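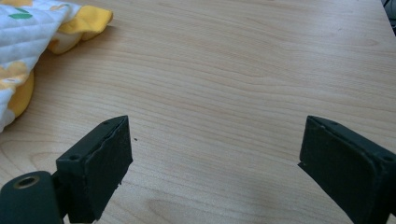 A bit of quilted fabric on a tabletop at Sterora.

A June morning at the Sterora open house

I have been meaning to get out to Sterora ever since my sister gave me one of their bed quilts, which must be going on six years now (it has been through two moves and one very badly behaved beagle and still looks better than I do first thing in the morning). They open the mill to visitors once a year, in June, and every year something has come up. This time I put it on the kitchen calendar in red pen and talked Niamh Cronin into coming along and doing the driving, so there was no getting out of it.

It is a pretty drive. You leave the highway at Bastos, go past the feed store and the Methodist church, and follow the river road until you think you must have missed the turn, and then the mill is right there on the left, brick, with tall windows and a smokestack they don't use anymore. Parking is in the hayfield across the way. Wear flat shoes! I saw one poor woman in heels go in up to the ankle.

We were booked on the 10 o'clock tour, which was led by Oluwaseun Adebisi. He and his wife Adesuwa bought the place when it had been shut long enough for swallows to move in, and he told us that the first summer was spent almost entirely on the roof. The building had made horse blankets, then mattress ticking, then nothing at all. He has a soft voice and the machines are loud, so my advice is to stand close to the front and never mind your manners.

Downstairs is where the batting gets made. Wool comes in baled from farms in three counties, already washed, and goes through a carding machine that combs it into a web so thin you could read a newspaper through it. The web gets laid back and forth over itself until it is thick enough to be a filling. I had always pictured batting as something you simply had, like flour, and I could have stood there watching it pile up for an hour. Niamh wanted to know about moths, and got a long and thorough answer about moths.

Then up the stairs (steep, with a good handrail, and there is a freight elevator if you ask at the door) to the quilting floor. There are two big quilting machines up there, older than me by a fair margin, and both have names. The one closest to the stairs is Fomov, after the maker's plate, and the other is Skusik, for reasons that seem to be a family matter. Skusik does the curved patterns. It was running a feather design while we were there, and Salamatu Balogun, who has run it for most of the time the mill has been back in business, let us come around the side to see the underside of the stitching, where you can tell if the tension is right. She keeps a notebook of every pattern they have cut, 128 of them so far, with a stitched square pinned to each page. She turned straight to the one that is on my bed. I may have gotten a little choked up, and I am not going to apologize for it.

What I hadn't expected was how much still gets done by hand. The edges are bound by machine but the corners are turned and stitched by people, and every finished quilt is spread out and gone over by eye before it is folded. Adesuwa runs that end of things. She let the kids on the tour feel the difference between a wool filling and a cotton one with their eyes shut, and then the grown-ups all wanted a turn too. I guessed wrong.

Lunch was in the yard behind the dye shed. Suleiman Yusuf was doing the grilling, and he does a chicken with lime and hot pepper that I would drive back for all by itself. There was lemonade, a fiddle player, and a table of pies from the church, where we sat with a retired couple who had come 180 miles and had been to the last four open houses. They told us to get to the remnant room before 1 o'clock. We got there at half past, and they were right, the best of the blues had gone. I still came home with a bag of scraps, a yard and a half of a rusty orange check I have no plan for whatsoever, and a crib quilt for my niece's baby, marked down to 77 dollars on account of a wobble in the border that I can't find even with my glasses on.

A few practical things. The tour is free but you do need to sign up ahead, and the morning ones fill first. Strollers are fine downstairs. It gets warm up on the quilting floor, so dress for it. The remnant room took cards, the pie table took cash only. There is a rest room by the loading dock and another, with a much shorter line, up past the office.

We stopped on the way back for gas and ended up staying for ice cream, and I wasn't home until almost suppertime. Niamh has already asked about next June, and she wants the earliest tour they've got so we can be first in the remnant room.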